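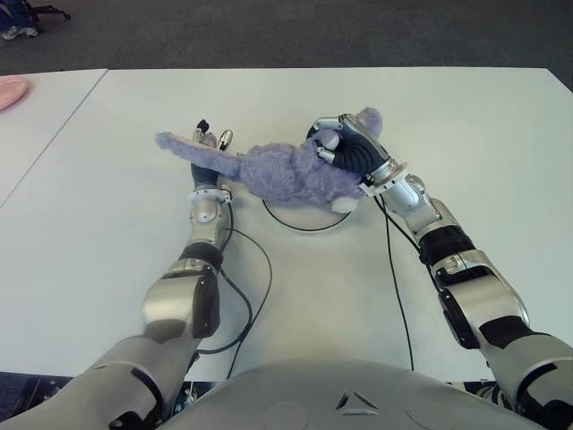
Figure 8.1 Two robot hands and a plush toy. The left hand pinches a limb; the right grips the other end.

Chapter 8
The Chore Problem

Every generation is promised a machine that will do its housework, and every generation ends up doing the housework. The machine, meanwhile, gets a little better at something else. It plays chess, or welds a car door, or writes a passable letter of complaint to the phone company. The socks stay where they were dropped.

This chapter asks why. In Chapter 6 we looked at automation that works, mostly in places where the work had been arranged to suit the machine: parts arriving on a belt, facing the same way, all made of metal. Here we look at work that has been arranged to suit no one, such as a child's bedroom at seven in the evening or the returns desk of a small store. Such places are full of objects that are soft, lopsided, tangled, or lying on top of a cable.

Consider the plush toy in Figure 8.1. A toddler can pick one up, usually by the ear, and drag it through an airport. For a robot the same toy is a small catalog of trouble. It has no fixed shape, so a stored model of it is out of date the moment it is touched. Its fur hides where the body begins. Lift one end and the other end decides for itself where to go. A steel bracket, by comparison, is a wonderful colleague: it has edges, it stays the same length, and it does not sag.

8.1 A day at the Grema warehouse

The Grema company of Trerkport sells secondhand toys, and every item that comes in has to be picked up, turned over, checked for damage, and put in the correct bin. In January the company tried out a two-armed sorting station called the Bahrami. The task was to move 264 toys from a table into bins, with a worker standing by to help.

The Bahrami did very well with blocks and toy trucks. It did less well with anything that had a tail. By the end of the trial it had finished 65 toys without help, and the worker had stepped in for the rest, sometimes to free a stuffed rabbit and sometimes to free the Bahrami. The vendor's report called this "a strong foundation." The warehouse manager's report was one paragraph long and asked when the table could have its old spot back.

It would be easy to laugh and move on, and the warehouse staff did the first of these. But look at what the machine was being asked to do. For each toy it had to find a place to hold, decide how hard to squeeze, notice whether the grip was slipping, and keep its two hands from arguing. People do all of this while thinking about lunch. We have had years of practice, beginning in the crib, and we have skin, a sensor that engineers envy and cannot order by the box.

8.2 What counts as "can"?

News stories about household robots tend to lean on the word can. The robot can fold a towel. The robot can load a dishwasher. Before believing or mocking such a claim, ask which towel, how many tries, and who straightened the towel beforehand. A single success shows that a thing is possible. It tells you very little about a Monday's worth of laundry.

Hotels learned this the expensive way. The Trarkotel, a business hotel near the Trerkport ferry, bought a linen-folding machine that handled pillowcases beautifully, provided that someone fed in each one flat, by hand, with the open end to the left. The housekeepers timed it against themselves and found that feeding the machine took as long as folding the pillowcase. It now folds pillowcases for visiting managers.

We will use three terms throughout the chapter. Success rate is the share of attempts that end as they should. Intervention is any moment when a person has to step in. Setup cost is the work people do so the machine can do its own, and it is the one most often left off the brochure.

Before you read on

Choose a chore you did this morning and write down every grasp it required. Most students stop at 8 and then remember the lid. Keep the list; you will need it in Section 8.4, where we try to hand the chore over.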